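Jirneo Stone Names, version 2
A table of trade names for brown and black decorative stones, collected from old sales lists.

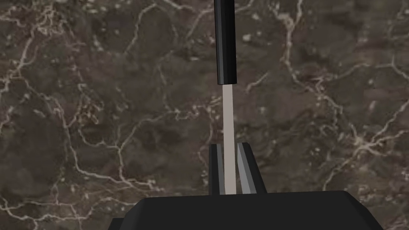

Ornella Melis wrote to us after the first release that a stone name is worth very little without the year of the list, because the same yard can sell two different stones under one name when the first quarry closes. She asked also why we had put the spelling variants together. Both remarks were right, and version 2 was mostly made to answer them.

What is in the table

The table has 507 rows. One row is one appearance of a name in one list, so a name that is found in many lists has many rows. After joining the variants there are 285 different names. If you need only these, use the file names_joined.csv and leave the other one.

Columns

name_printed: the name as it stands in the list, with its mistakes
name_joined: the form we have chosen for all variants
list_id: the list where it was found
year: the year printed on the list, empty when there is none
colour_word: the colour given by the seller, in the language of the list
veins: yes, no or not said
origin_claimed: the country or the valley named by the seller
note: free text

The column veins follows only the words of the seller. We did not look at any stone to fill it. A list that says "lightly clouded" was a problem for us and we have written "not said", with the exact words in the note.

Where the lists come from

Most of them were kept by the Cifuentes yard, which let us copy its folders in December. The rest were bought second-hand in small lots. We took 30 lists in total. Lists with only prices and no names were left out.

How the names were joined

Joining was done by hand, then checked with Skoso, a small script which is in the folder tools. Skoso shows pairs of names that differ by few letters and asks for a decision. It is slow with long names. Please do not trust it for names with an article in front, it treats "il" and "l" as different words and then finds nothing.

Known problems

The sellers say "marble" for many stones which a geologist would call limestone or serpentine. We kept their word.
Origin is often the port and not the quarry.
Some pages of the Cifuentes folders are stained at the bottom, and the last lines could be read only in part. These rows have "part" in the note.
Brown is a difficult colour in this trade. The same stone can be coffee, tobacco or chestnut in three lists, and we made no attempt to bring the colour words into one system.

Use

You may use and change the table freely if you name the source. Corrections are welcome, please send the list_id together with the name, otherwise we cannot find the page again.

Last change: 3 June 2020, empty years corrected in the second-hand lists.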